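4.2 Setting up speed warnings on the Grurkard dashcam

Before you start, park somewhere safe and switch off the engine. The unit must be charged to at least 40 per cent.

1. Hold the side button for five seconds until the light turns green. 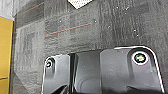
2. Open Alerts and choose Speed. The default warning comes on at 2 mph over the posted limit.

3. Select your region and press Save.

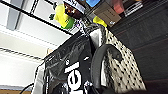

Caution: do not change settings while driving. Limits on temporary roadworks may not be in the map.

4. Take a short drive to check the tone.
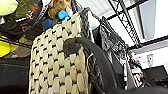 Map updates come out each January and must be installed by cable. Updating takes 14 minutes. Keep the cable indoors when you have finished; a chunky woven basket will hold it along with the spare mount.

Note: the warning tone cannot be turned off while Fleet mode is on.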